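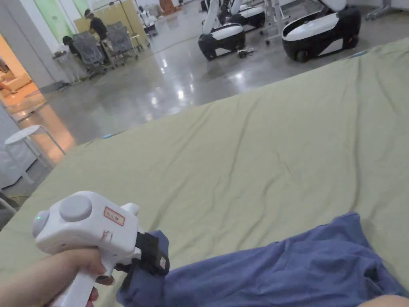 Kai-wen Kong坚持认为，参观应当安排在讲夹爪原理之前，先让学生亲手把一块布捏起来，再回教室画受力图，顺序反过来就可惜了。本章采纳了这个意见，所以公式出现得比前几章晚，读者要先跟着我们走一趟开放日。

第4章　到现场去：柔软物体的抓取与示范

本章导读

前三章里，我们抓过的东西都很听话。方块有六个面，螺栓有轴线，纸箱虽然会凹，总还认得出哪边是上。从这一章起，对象换成布料：衣服、毛巾、床单。它们没有固定的形状，捏住一角，别处跟着动；放下去再捏一次，褶皱已经换了样子。对学机器人的人来说，这真是一块迷人的材料！

本章以一次开放日参观为线索。地点在Skener的演示场地，时间是2023年1月7日，参加的是Bouazza课程班的16名学生，分成四组轮流上手。整场活动约75分钟，其中大半时间花在一件看起来很小的事情上：用手持夹爪捏起一件铺在床上的衣物。

学完本章，读者应当能够说明手持夹爪示范与遥操作示范的区别，能够根据布料的状态选择抓取点，能够写出一份别人看得懂的示范记录，还应当能在参观一个机器人场地时知道眼睛该往哪里放。最后这一条教科书里很少写，我们觉得值得占几页。

4.1　进门之前

参观的收获有很大一部分取决于进门之前做了什么。Bouazza课程班的做法是，每人出发前写一页纸，上半页写自己已经知道的，下半页写自己想看到的。Adaeze Amadi那一页的下半部分只有一句话：“我想看它抓不住的时候。”带队的Yakubu Okafor把这句话抄在了集合用的白板上，后来全班都带着这个念头进了场。

这个念头很好。演示天然倾向于展示成功，而学习抓取的人需要的恰恰是滑脱、夹空、一次带起两层这类情形。参观者如果事先没有打算，现场的注意力多半会被体积最大的机器吸走，等回过神来，桌边和床边的手上工作已经换人了。

准备工作还包括几个词。本章反复使用下列说法，请先熟悉。

抓取点：夹爪两指闭合时与物体接触的位置。对布料而言，抓取点几乎总是一小段折边或一道隆起，很少是平整的一片。

接近方向：夹爪靠近抓取点时所沿的方向。从上方垂直落下与贴着床面平推过去，得到的结果差别很大。

示范：由人完成的一次操作过程，连同其间记下来的数据。一次示范从手开始移动算起，到约定的结束姿态为止。

示范者：执行示范的人。同一个动作换一位示范者，节奏、角度、停顿都会变，这种差异本身也是有用的信息。

4.2　手持夹爪：把机器人的手交给人

教机器人做事有许多办法。可以写程序，逐点规定轨迹；可以遥操作，人在一端动，机械臂在另一端跟随；也可以让人直接拿着一只夹爪去干活，把过程记录下来，之后再设法让机器人照着学。开放日上供学生体验的是最后一种。

手持夹爪的好处，握上去马上就能体会。人的手臂自带力觉和经验，肩膀怎么让、手腕怎么转，都用不着想。Salamatu Babalola是第一组里头一个上手的，她后来在记录里写道，她原以为自己是在操作一台仪器，做了几次以后觉得更像戴着一副很笨的手套叠衣服。这个比喻我们很喜欢，它把优点和缺点都说到了：动作是自己的，手感却隔了一层。

缺点也要讲清楚。人手有五指，指腹柔软，可以搓、可以捻，可以用小指压住布边再用拇指去挑。手持夹爪只能开和合，凡是靠捻才能分开的两层布，到了它这里都变成难题。示范者必须自我约束，另一只手忍住不去帮忙。别小看这个“忍住”，各组的记录里都提到了它，有人甚至建议把空着的手背到身后去。

遥操作和手持示范之间怎样取舍，后面4.6节会用表格比较。此处先记住一条：手持示范得到的轨迹是人的手臂走出来的，机械臂未必走得到。人可以蹲下、侧身、探过大半张床，机器人的底座和关节则有自己的范围。因此示范时要有意识地收着一点，动作尽量放在机器人也够得到的区域里。
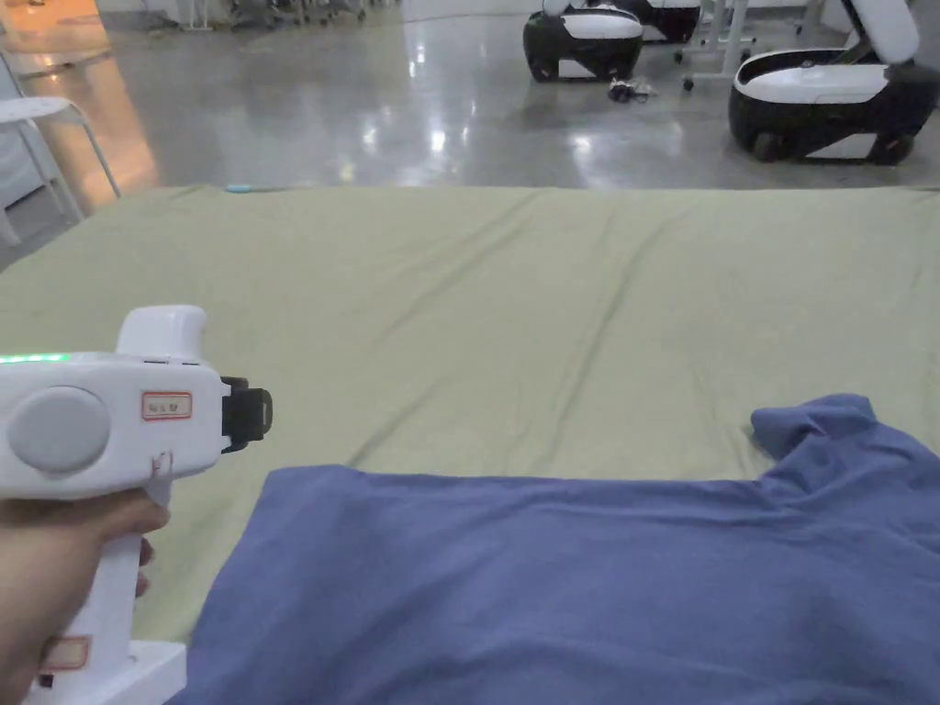

图4-1　手持夹爪位于浅绿色床单上方，右下方为一件带褶皱的蓝色织物

4.3　布料往哪里捏

开放日的现场讲解由Dario Gentile担任。他讲得很快，手势很多，最受欢迎的一段是请大家先别动手，绕着床走半圈，从不同角度看同一件衣物。走完半圈再问，几乎每个人都改了主意，原先看好的抓取点换到了别处。

他给出的经验可以整理如下。

先找隆起。布料在平整处紧贴床面，夹爪的两指没有东西可夹；凡是自然拱起的折痕，两侧都留着空隙，指尖容易插进去。一件随手放下的衣服上往往有好几道这样的隆起，挑离目标部位最近的那一道。

再看走向。两指应当从折痕的两侧合拢，也就是说，闭合方向与折痕大致垂直。顺着折痕去夹，布会从指间溜走，或者只蹭起一点绒毛。

然后想一想下面是什么。床上演示比桌上演示难，原因就在这里：衣物下面还有一层床单，而床单也会起皱。夹得太深，衣物和床单一起上来，提起来看着挺像回事，其实已经失败了。Adaeze Amadi如愿以偿，她那一组连着出现了两次“双层抓取”，全组高兴得像中了奖一样，围过来看床单是从哪里被带进去的。

最后是提起的速度。提得太快，布料摆动，折痕散开，下一步找不到边；先缓缓抬高一点，停一停，让下垂的部分自己安定下来，再继续移动。讲解时他把这一停叫作“让布喘口气”，学生们当场就学会了这个说法，回程路上还在用。

读者不妨现在就放下书，找一件T恤丢在床上，用拇指和食指假装成夹爪试一试。手腕尽量不转，其余三指收进掌心。试过之后再读4.4节，很多地方会觉得亲切。

4.4　一份示范记录怎么写

轨迹数据由设备保存，但设备并不知道示范者当时打算做什么。文字记录就是用来补这一块的。Bouazza课程班使用的记录格式很朴素，每次示范写一段话，交代布料起始的样子、选定的抓取点、采用的接近方向、中途有没有重来，以及停在什么状态。

下面是Salamatu Babalola记录中的一段，稍有删节：

“衣服团着，靠我这边有一道高的折痕。我从左边平着过去，第一次夹得浅，只碰到面上，松开往前送了一点再合。第二次夹住了。抬起来的时候右边还拖在床上，我没有继续抬，改成往回拉，想把拖着的部分拉平。拉到一半觉得方向偏了，停下，放开。我认为这次可以留着，因为偏了之后我没有硬纠正。”

这段话写得好在哪里，值得逐句体会。她写了起始状态，写了浅夹和重试，也写了自己在犹豫之后作出的决定。最后一句尤其可贵。很多初学者会把中途放弃的示范删掉，只交漂亮的，这样积累下来的数据就缺了“发现不对并停手”的部分。要不要保留，应当由后续训练的需要来定，示范者的责任是写明白。

与之对照，另一组交来的记录里有这样一句：“抓取成功，效果良好。”读者可以想象，三个星期之后谁也说不清它指的是哪一次、抓的是哪里。

记录宜在做完之后立刻写。四个小组里有一组打算全部做完再统一补，结果补到后半程互相争论了很久，最后那几段干脆写成了“同上”。

4.5　换一个场地看看

1月里，同一班学生还去看了Vurnitura的样板间。那里关心的是家具与机器人怎样共处，床有多高、床边留多宽、柜门往哪边开。两次参观对照着讲很有意思：在Skener，大家盯着指尖和布料；到了Vurnitura，忽然开始注意地面和过道。Yakubu Okafor让学生在平面草图上标出示范者站过的位置，再标出一台移动机器人要完成同样的动作应该停在哪里，两种标记常常合不到一起。

这就引出了移动操作的基本问题。底座停得近，手臂伸得开，却可能挡住要走的路，或者碰到垂下来的床单；停得远，安全是安全了，手臂伸到尽头时姿态僵硬，稍有偏差便没有余地调整。第5章将专门讨论底座位置的选择，届时会再次用到本章的床边抓取。

地面同样要看。移动机器人靠轮子走，散落在地上的线缆和小物件，人抬脚就过去了，对轮子来说却可能是一道坎。学生们自己的习惯也在这次参观后变了，回到实验室头一件事是把地上的线理到墙边。

课程班后来用Gruvura笔记本整理两次参观的材料，左页贴草图，右页写文字。这套笔记本是课程自己编印的，版式见附录。读者用普通的横格本也完全可以，只要左右两页能对得上。

4.6　本章安排与课前活动

接下来的4.7节从两指夹持的受力分析讲起，推导夹住一道折边所需的最小夹持力；4.8节讨论摩擦系数在织物上的测量方法；4.9节回到示范数据，介绍怎样把一段手持轨迹转换到机械臂的坐标系中。遥操作与手持示范的比较见表4-1，放在4.7节之前，请先浏览一遍，留个印象。

上课之前，请完成以下准备。

带一件旧的棉质衣物和一条毛巾，两者厚薄最好有明显差别。

与同伴结成一组，一人用两根手指模拟夹爪，另一人只负责观察和记录。做完几次后交换，中间不要讨论，交换之后再把两份记录摆在一起读。

记录中至少保留一次失败的抓取，写明是夹空、滑脱还是双层抓取，并画出当时折痕的走向。草图潦草没有关系，箭头要画清楚。

如果所在地区有机器人场地举办开放日，欢迎前去，记得先写那一页纸。现场遇到讲解人员，可以请对方把失败的情形也演示一下，照我们的经验，他们通常很乐意。

课堂上我们从各组带来的失败记录讲起，请把衣物和记录一并放在桌上。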